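# The practice room that wants to replace your practice robot

The pitch for Kollano fits on the back of a business card, and Clémence Gilbert will say it to you twice in the first five minutes. You rent a simulated two-armed robot by the month, you teach it a job in a rendered room, and when it knows the job you move what it has learned onto the real machine in your shop. No crashed arms, no broken parts, no technician standing by with a finger on the stop button.

I have heard a version of this from a lot of people over the years. Most of them were selling something I couldn't test. Temden, the company behind Kollano, at least gave me a login and left me alone with it for 12 days.

Gilbert runs the product side. Her brother Aurélien wrote most of the physics code and would plainly prefer that journalists spoke to his sister. They started Temden in a rented office in Gilchrist, and they now have 19 paying customers, which they described to me as "traction" and which I would describe as 19 customers.

## What you get for the money

A subscription gets you the simulator, a stock two-armed humanoid and a library of starter tasks. You can wear a headset and steer the arms yourself, recording each attempt, or you can load a trained controller and let it try. The recordings are yours to keep and export. I checked that part of the contract carefully and it holds up.

The starter task everybody meets first is called Color Sort. There is a red tray, a blue tray and a red cylinder, and you are asked to put the cylinder where it belongs. The view is from roughly where the robot's own head would be, so you look out over its shoulders at the table with both hands raised in front of you.

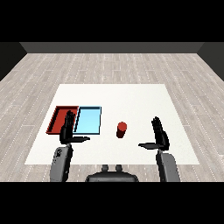

## Color Sort, and why I kept going back to it

I expected to be done with this task in an hour. I spent most of a week on it, partly out of stubbornness.

Steering the arms yourself is pleasant enough. The headset tracking lagged now and then, and the black hands have a way of blocking your view of the very thing you're reaching for, but I was getting cylinders into trays by the end of the first afternoon. The thumbs take some getting used to. They stick out sideways when the hand is at rest, and more than once I knocked the cylinder over with a thumb I had forgotten about.

The trained controller is the part Temden charges extra for. On the sales page it is described as "ready out of the box." In my log it is described in shorter words. I ran it in batches, starting each attempt from the same layout, and in my last batch it put the cylinder in the red tray on six tries before I stopped for the night. On two others it let go over the blue one. The remaining attempts ended with the cylinder lying somewhere on the white surface and the arms waiting politely for someone to do something about it.

You could say that six is a decent number. But this is one object, two trays and a clean table. The light never changes. Nothing else is in the way. If I were buying this to sort actual parts in an actual building, I would want the easy version to be boring by now.

When I put this to Clémence Gilbert she said that Color Sort was there to teach the user, and that the controller was tuned for customers' own tasks. Maybe so. It is still the first thing a customer sees, and it is still on the invoice.

## The trouble with clean rooms

My larger complaint is with the room itself. Kollano gives you a box with dark walls, a plank floor in pale gray, and a flat white work area with lots of open space on it. It's handsome in a plain sort of way and it runs smoothly on a mid-range computer. It is also nothing like any shop floor I have ever stood on.

There is a slider for this, naturally. You can vary the friction, the weight of the objects and the brightness. What you can't do, at least in the version I used, is make a mess. I wanted a rag on the table. I wanted a second cylinder leaning on the first, and a tray with a chipped rim that somebody had shoved a little crooked.

Grasping is where I would look hardest before signing anything. In the simulator, the hand closes on the cylinder and the software decides whether that counts as holding it. It is generous about this.
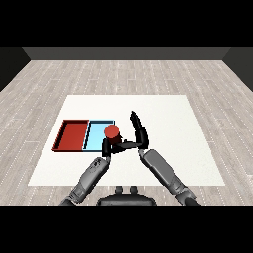
I asked Aurélien Gilbert how a grip like the ones I was getting would do on real hardware, with a real part that had a little oil on it. He thought about it for a while. "It would depend on the oil," he said, and I liked him for that, but it isn't in the brochure.

He did show me the contact settings, which are buried three menus down and are far better than the defaults. Turn on the strict mode and the hand has to earn its hold. It also slows everything to a crawl. My computer's fan came on and stayed on, and attempts that had taken a moment now gave me time to make coffee. I would still leave it on. A controller that only works in the forgiving mode has learned to please the simulator.

## The other option

The obvious rival is Jekadetti, which costs more, looks worse and comes with a manual that reads as if it had been translated twice. It lets you import your own clutter, though, and it makes no promises about being ready for anything. I used it for a shorter time and with less affection. If your parts are odd shapes, start there.

Kollano is easier to like. Setup was quick, support answered my emails (under a name they had no reason to recognize), and the recording tools are the best I've used at this price. A small firm that wants to find out whether two arms could even reach the work, or that needs to train people on the controls before a machine arrives, would get something for its money.

Just skip the trained controller for now. Temden says a new one is coming in September, with cluttered scenes and strict contact turned on by default. I have asked for another login.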